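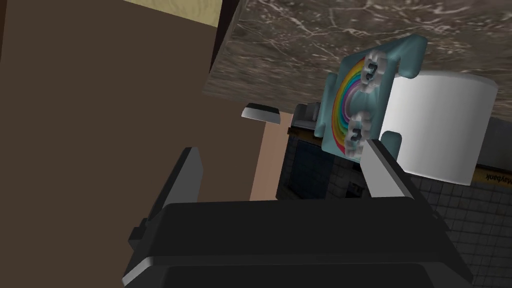

Sidra Chaudhry repairs umbrellas in a shop on the lower end of Kotwood Street, between a bakery and a place that cuts keys. She opened it under the name Kiani, her mother's family name, after nine years of altering coats and dresses for a department store. The shop is narrow, with a counter at the front and a workbench behind it, and on the afternoon I visited she kept working while we talked.

"People are surprised the shop exists," she said. "They come in for keys, they see the sign, and then they remember there's one in the closet that their father used."

Most of what comes in has the same few problems. A rib has snapped at the joint, or a tip has come away from the cloth, or the runner no longer catches on the spring. A tip can be sewn back on while the customer waits. A broken rib takes longer, and she prefers to keep the umbrella overnight so she can open and close it a few times the next morning before handing it back.

She learned the work from Valdemar Steinarsdóttir, who ran a repair counter across the river until his eyesight made fine stitching difficult. She had gone to him as a customer.

"I asked if I could watch, and he said I could watch if I swept," she said. "So I swept for a winter. He didn't explain much. He would hold up a frame and wait for me to say what was wrong with it. If I said the wrong thing he put it down and picked up another one."

When he closed, he sold her his stock of parts, which filled the back of a delivery van. She still hasn't sorted all of it. There are 144 drawers along the left wall, and she said she could tell me what was in most of them. Ribs are stored by length and by the shape of the channel, handles by diameter at the neck. One column of drawers holds only ferrules, the metal caps at the point.

New parts are harder. The maker she used to buy from, Kustus, stopped selling ribs separately and now ships only full frames, with a minimum order of 200. She split her last order with Begoñe Urquijo, who makes parasols for garden restaurants and can use the larger sizes.

"Begoñe takes the long ones and I take the short ones," Chaudhry said. "We argue over the middle."

I asked whether repair makes sense for a cheap umbrella. She said usually no, and that she tells people so. A frame of thin stamped steel will bend again in the next strong wind, a few inches from where she fixed it. She charges by the job, and for two or three repairs the customer could have a better one new. But some people want the cheap one fixed anyway, and she does it.

"A man brought me one from a gas station," she said. "I told him what I thought. He said his daughter picked it out. Fine, I fixed it."

The better ones are a different matter. She had a walking-length umbrella on the bench with a chestnut handle and a cover that had split along two seams. The cover would have to come off completely. She cuts a new one from eight panels, using a paper pattern made from the least stretched panel of the old cover, and sews them with a slightly loose stitch so that the thread gives when the umbrella is opened. If the panels are cut even a little too wide, the cover sags between the ribs. Too narrow and it won't lock open.

"The first one I did alone, I couldn't get it open at all," she said. "I had to cut it off the frame. That was a day's work and a good piece of cloth."

Her cloth comes from a mill agent named Zeeshan Marwat, who sells her the ends of rolls. Black and navy are always available. She took a bottle green last year that sold out in a few weeks, and she has not been able to match it. Customers who want stripes have to wait.

April is her busiest month. Last April she repaired roughly 200 umbrellas, and she had Sadia Shaikh, a student at the Akotlow textile college, in the shop three days a week. Shaikh has since graduated and comes in when there is a backlog. In summer the work drops off, and Chaudhry takes in sun umbrellas and a few theater props.

She has some advice for owners, though she gave it only when I asked. Dry the umbrella open, then close it. Don't store it with the strap fastened, as the folds will wear through at the same places. Put a drop of light oil on the joints once a year. Don't use it as a cane unless it was built as one.

As for the business, she said it pays the rent on the shop and a modest wage, and she has no plans for a second location. She would like to get through the rest of Steinarsdóttir's boxes. He still stops by to see how far she has gotten – he lives a short bus ride away – and sometimes goes home with a handle or two.

"He sold them to me," she said. "I let him."

Kiani is open from ten to five and closes for lunch. Repairs can be left with the bakery next door when the shop is shut.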